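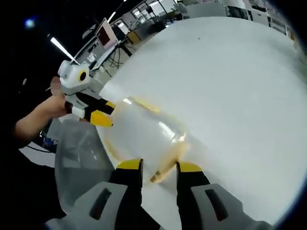 Clear plastic bottle on a white surface.

Wetstead Portrait Photographers
Minutes of the June meeting

Present: Elisa Piras (chair), Kuldeep Srivastava (minutes) and nine members
Apologies: 2

The meeting opened at 7:10 p.m. in the upstairs room at Lereck Hall.

1. Minutes of the last meeting
Approved with one correction. Under item 4, "senior portraits" should read "senior citizen portraits." Kuldeep will fix the copy on the website.

2. Matters arising
The key to the backdrop closet has been found and is back on its hook. The gray paper roll has still not been replaced. Elisa called the supplier twice and left a message the second time.

3. School portrait day at Urnau Elementary
The school has confirmed the Monday after classes end, for staff and the summer program children only. Setup is at 8 a.m. in the music room. We will run two stations with the same lighting at both, so that the pictures match in the printed folder. Last year the left-hand station came out noticeably warmer and had to be corrected one file at a time.
Permission slips go through the school office. No child is to be photographed without a slip, including brothers and sisters who come along at pickup. Members asked who keeps the slips afterward. Kuldeep to ask the office and report back by email.

4. Pricing for family sessions
There was a long discussion. The current sheet offers a single print package and no digital files, and most inquiries this spring were for files. Elisa proposed a flat session fee with 10 edited files included and prints ordered separately. Two members were concerned that families would stop ordering prints altogether. Others said this has already happened.
Agreed to try the new sheet through the fall and look at it again after the holiday orders. The old sheet stays in force for anyone who has already booked.

5. Exhibition at the Nikolovski Building
The lobby wall is ours for the month following the school job. There is room for 11 framed prints in one row at eye level. Each member may submit up to three, portraits only, taken within the past year. Subjects must have agreed in writing to public display – a general release from the session is not enough for this.
Frames are black, 16 by 20, with white mats. Members provide their own. Labels will be printed by Kuldeep and should give the photographer's name and a title. Ages of children will be left off.

6. Equipment
The board approved up to $400 for a replacement strobe and stand. The older of the two softboxes has a torn seam. It can be sewn, and a member took it home to do so.
The small reflector is missing. Please check your car.

7. Other business
A request came in for a talk on retouching skin without overdoing it. Elisa will give it at the next meeting if the projector is free. Bring a file to work on.
Parking – please leave the two spaces by the side door for the dance class.

The meeting closed at 8:50 p.m.

Actions
Elisa: gray paper roll, projector booking, new price sheet
Kuldeep: correction to minutes, permission slips, exhibition labels
All: exhibition entries to Kuldeep before the next meeting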